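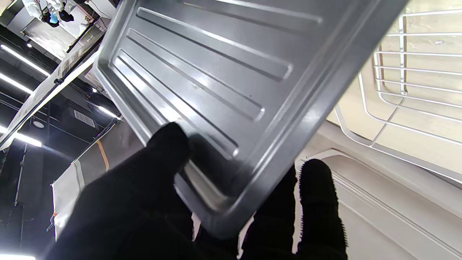

Metal baking tray, underside, with four raised ridges.

Stundmont Kitchen Lending Records - read me first

What you get

One spreadsheet of 909 loans from the kitchenware shelf at the Stundmont tool library, plus a short list of item codes. Each row is one loan: item code, month out, month back, condition on return. There are 17 item codes. Borrower details were stripped before I got the file.

What I would not use it for

People keep quoting this file as proof that lending cuts down on buying. It shows no such thing. We never asked borrowers what they would have bought otherwise, and I doubt the answers would have been worth much if we had.

Known problems

The condition column was filled in by whoever was at the desk. "Fair" at the Urka branch seems to cover everything from a scratch to a missing handle. Don't compare branches on it.

Bakeware has 2 codes that overlap, BT and TR. I left them alone - merging them looks tidy but hides the fact that we don't know which trays were which.

Nine rows have a return month earlier than the loan month. They are flagged, not fixed.

The May figures are high. The Clamuveck branch says demand was up. I suspect a backlog of paper slips typed in all at once.

Licence

Free to reuse with credit. If you make a chart from the condition column, please leave our name off it.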